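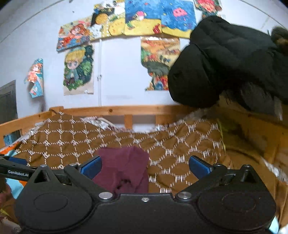 Trandholm Hand-Held Gripper Kit: Collection Rules for Soft Goods

Issued with every kit. Rev. 6, March. Maintained by Ottilie Kälin.

Scope
Applies to folding, spreading and picking of garments and bed linen in occupied homes. Rigid objects are covered in a separate sheet.

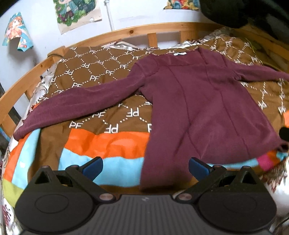 Start state
Each garment episode starts from one of two declared states, flat or bunched, entered before recording. Flat means the body of the garment is open and the hem can be found by eye. Sleeves do not have to be straight or fully on the work surface. A maroon top laid front side up with one sleeve running out to the edge of the bedding qualifies, and soft creases across the lower front are accepted. Do not smooth the garment by hand once recording has begun.

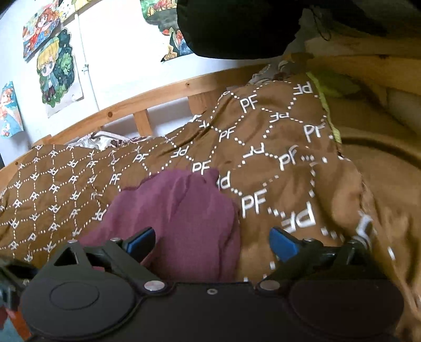 Background and surface
Homes are recorded as found. Operators shall not strip beds or take down wall decoration. Printed surfaces are allowed if the garment differs from them in color; a plain maroon cloth on brown fabric with white "PF" lettering passes, even bunched. White on white is rejected at review.

Finger pads
Inspect both pads before each session. Replace as a pair after 730 episodes. Part no. 317, supplied in packs of 8.

Review
Log exceptions under the episode number. Questions on start states go to Shabani Khaemba, pad orders to Geum-ok Hwang.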